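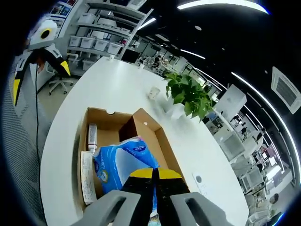 Plandside swap shelf sends out its 100th box

29 August 2020

The little swap shelf that started in the hallway of the Plandside library has reached a number its organizers never expected to see this summer. The 100th box of donated household goods went out to a local family this week, and there are already more waiting to be packed!

The idea is as simple as it gets. People drop off things they have no use for — unopened soap, water bottles, notebooks, kitchen towels, board games with all the pieces — and anyone in town can ask for a box. You fill in a short form with the size of your household and a few things you could use, and a box turns up on your porch. There's no charge and no questions about income.

Pilar Paredes and Ibsa Workneh set up the first shelf in March, just before the library had to close its doors. For a few weeks it looked as if the whole thing would end before it had begun. Then Valentina Ibarra, who runs the Lucero bakery on the corner, offered her back storeroom, and the shelf moved in between the flour sacks and the spare chairs.

"I thought we'd get a few bags of old mugs," Paredes said. "The first morning there was a line of cars down to the post office. People had cleaned things, they'd folded things, one lady had ironed her dish towels. I went home and told everyone I know."

Since then, 167 households have given something, and requests have come from every part of town, including the farms out past the Malano bridge. Deliveries are made on foot or by bike where possible. The longest regular route is 9 miles there and back, and Workneh rides it himself with a trailer he built from an old stroller (it squeaks, and by now most of the dogs on the route know it).

The most requested items have changed with the months. In spring it was cleaning supplies and jigsaw puzzles. By early summer people wanted garden tools, seeds and canning jars. Now, with school on everyone's mind, it's pencils, lunch containers and desk lamps — lots and lots of desk lamps. If you have one in the attic that still works, the shelf would love to have it.

Many boxes come back, too. Families return them with something of their own inside, so a carton that left with shampoo and crayons might come home holding tomatoes or a stack of paperbacks. Javiera Saavedra's came back with a knitted hat for each of the packers. She is 96 and made them all in July, during the hottest week of the year.

"I had the wool," Saavedra said. "And winter comes."

The next step is a second shelf on the north side, in the old ticket office at Butance Station. Valtteri Kemppainen has been painting the walls there in the evenings and hopes to have it open before the leaves are down. He's looking for sturdy shelving, a step stool and a couple of people who can spare a Saturday-length stretch of time once a month.

Donations can be left at the side door of Lucero every morning until noon. Please tape up anything that could leak, and leave clothes and large furniture at home for now, as there's no room to store them. Request forms are in the bakery window and at the post office counter.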